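Hand-Held Gripper Demonstration Station: Pre-Session Inspection
Site: Skellalby, upper floor
Inspected by: Siu-ming Ho
Read by: Gervásio Cavalcanti, Hok-lam Cheng
Date: June 23, 2022

Marks: OK, FIX (before next session), WATCH (look again in September). Comments are mandatory on anything other than OK and apparently irresistible on everything else.

1. Grippers

1.1 Finger pads seated, no lifted edges. OK
Both pads on both units. Hok-lam would like it recorded that he cleaned them. Recorded.

1.2 Pads close evenly and open without sticking. OK
Opened and closed 20 times each. The second unit clicks on the way back. It clicked last time too and the demonstrations came out fine, so we have agreed to call it a feature until it becomes an invoice.

1.3 Housing free of cracks, screws tight. FIX
One screw on the second unit turns by fingernail. Threadlocker is in the Burkum cabinet, behind the things that were put in front of it.

1.4 Camera mount does not move when pushed with a thumb. OK
A thumb, Lutz. Please stop using the heel of your hand.

1.5 Wrist strap fitted for work near the railing. WATCH
See 3.1. Strap is fitted. Strap is also ugly and people take it off.

2. Desk

2.1 Task objects inside the reach line. OK
Reach matters because the Margaritis arm has to repeat whatever we do by hand, and it can't lean over or stand on tiptoe. Anything we stretch for is a demonstration of something the arm will never manage.

2.2 Cables clear of the demonstrator's elbows. FIX
Loops across the right side of the desk, by the drawer unit. An elbow through one of those takes the rest with it. Clip them to the back edge.

2.3 Items not part of the task removed from the desk. FIX
Cardboard box, leaning cardboard, blue bin, bottle with the red cap, and the pile at the far end. If the policy learns that every pick happens in front of a cardboard box, we will be shipping cardboard boxes to Plendale with the robot.
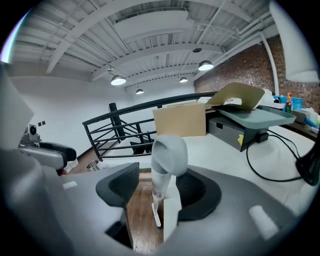
2.4 Tray level and not sliding. FIX
It should sit flat on the drawer unit and doesn't. Non-slip mat requested. Tsung-han suggests taking the tray off the drawer unit altogether, a thought so sensible that it needs a second signature.

2.5 Notes stuck to equipment are current. WATCH
Yellow sticky note on the drawer unit. Whoever wrote it, please confirm or peel.

3. Floor and stairwell

3.1 Demonstrator stands with the stairwell in view, never behind them. WATCH
You watch your fingers when you do this work, and your feet go where they like. Stand on the side where you'd see the railing if you looked up. Then look up now and again.

3.2 Nothing carried over the railing. OK
This includes grippers, coffee, and grippers carried in the same hand as coffee.

3.3 Trash can out of the walking route. OK

4. Recording and remote control

4.1 Clocks on both grippers match. OK
Checked after start-up and again after 30 minutes.

4.2 Arm stops when the remote operator lets go of the handle. OK
Tried 4 times, with Gervásio on the handle and Lutz standing at the stop button looking hopeful.

4.3 Demonstrator takes a break after every 20 takes. WATCH
Tired hands teach tired habits. We have a very good recording of Lutz missing a knob 2 times and swearing, and the arm has no use for either skill.

Sessions may resume when 1.3, 2.2, 2.3 and 2.4 are closed. Initial next to each one. "Looks fine" is not an initial.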